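List: gripper-practice
Subject: Re: Draft 2, section on pad inspection and part presentation
Date: October 10, 2021

On the wording of the pad clause in the Ruvska draft, the Doltorthorpe group wrote:

> Section 4 says pads shall be "in good condition" before a run starts.
> We can't audit that. Two people looking at the same felt will disagree,
> and the record only shows a tick. We would like either a cycle limit
> (we use 900) or a defined defect that anyone can check for.
>
> Same section, second paragraph: "parts shall be presented in a stable
> orientation." Stable against what? Our fixtures people read that as a
> requirement for a nest under every part, and we don't use nests for
> anything with a flat face.

I agree with the first point and partly with the second.

A cycle limit alone won't work across sites. 900 is reasonable for light parts with no sharp edges. At Toltton we ran felt to 2000 on plastic caps and the faces were still even, and on machined parts we have pulled pads well before your number. A single figure in the common text will be wrong for most of the people who have to follow it. I would put the limit in the site sheet, make it mandatory to have one, and put the defect definition in section 4 itself.

Proposed text for 4.1:

4.1 Before each run the operator shall inspect the contact face and all edges of both pads. A pad shall be replaced if (a) the finger plate is exposed anywhere inside the contact area, (b) the pad has lifted from the plate at any edge, or (c) loose fiber reaches into the contact area. Loose fiber outside the contact area shall be recorded and may be trimmed. Pads shall be replaced in pairs.

4.1.1 The site sheet shall state a maximum number of cycles for each pad material and part family. The pad shall be replaced at that number whether or not a defect is found.

Item (c) needs the contact area to be defined, and the draft doesn't do that yet. Odukoya had a margin in its old internal rule, measured inward from the pad edge. If someone from there still has the text, please post it.

On presentation, "stable" should be tied to a test. Proposed text for 4.2:

4.2 A part presented without a fixture shall rest on its largest flat or annular face. It shall remain upright for 30 seconds with the gripper stationary at the approach position. Parts that fail shall be presented in a fixture.

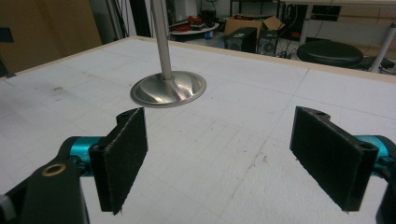
Valves are the case I would use to try both clauses, being tall, narrow in the stem and easy to knock over from the side. Under 4.2 the valve goes head down with no nest, stem up, and the approach has to keep both fingers clear of the stem until the closing move. With the part standing on its head like this on the gridded sheet, the question left is the pads, and the left one shows why 4.1 needs the split between edge and contact area. Its felt is frayed along the bottom and the side. By the present wording one inspector would fail it and another would pass it. By the proposed wording the fray is measured against the contact area, then either replaced under (c) or recorded and trimmed.

Two smaller items:

- Section 5 calls the grid sheet a "positioning aid" and section 7 calls it a "reference surface." Those carry different cleaning and replacement rules. I would use "positioning aid" in both and drop the flatness requirement from 7.

- The February minutes say pad adhesive was to be moved to an annex. It is still in 4.3.

If there are no objections to 4.1 and 4.1.1 I will merge them into the next draft. I would leave 4.2 open until another site has run the 30 second test on its own parts.

Editor, draft 2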